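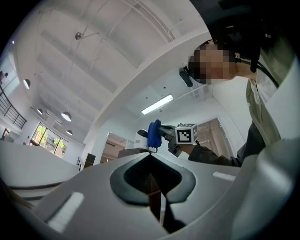 4. Waiting as a skill: results from the Grevau laundries

4.1 Who waits, and for how long

The literature on queues is large and mostly written by people who would like them to be shorter. Shared laundries have attracted less of it, perhaps because the customer in a laundry is waiting for a machine, and a machine can't be charmed. We followed 49 regular users of two self-service laundries in Grevau, one by the tram depot and one on the Brorneck road, and asked them to keep a diary of each visit for the whole of February. Most did. A few kept a diary of other matters, and these have been left out of the analysis with some regret.

The diaries show that people plan for the wash and forget the dryer. Nearly all respondents could give the length of their usual wash to the minute. Asked about drying, they said "a while", "it depends" or, in one case, "ask the towels". The longest waits recorded were all for dryers, and all fell on Sunday evenings, when the whole district appears to remember at once that it owns shirts.

4.2 The basket rule

Both laundries have an unwritten rule that a basket left in front of a machine holds its owner's place. How long it does so is a matter of local law. At the depot laundry the basket is respected for as long as it takes to buy a coffee. On the Brorneck road it seems to be respected for ever, and one diary describes a basket that kept its place through an entire afternoon while three people washed their clothes in the machine either side of it.

Pawłowska found much the same with towels at public baths, and argued that an object holds a place only while others can imagine its owner coming back. Our material supports this, with one change. Users were quite able to imagine the owner coming back. What they disliked imagining was the conversation (see also Section 5.1, on notes).

4.3 Removing other people's washing

The diaries mention 13 cases in which a user took a stranger's finished washing out of a machine. In 2 of these the owner walked in during the act. Both writers give the event far more space than anything else that month, and both report saying that they had only just started.

Opinions on the proper delay before removal varied a good deal. Older users tended to allow a full quarter of an hour. Students allowed none, but folded. Folding was meant as a kindness and was taken as one by roughly nobody we spoke to; several owners said they would have preferred a wet heap on the lid, which at least showed no interest in their socks.

Jurkska treats removal as a breach of property and folding as an apology for it. We are less sure. The users who folded most neatly were also those who removed most often, and they wrote about the work with some pride. It may be closer to a hobby. Figure 3 sets the delay allowed against the age of the user, and Section 5 turns to the notes left on machines, which were shorter than expected and considerably ruder.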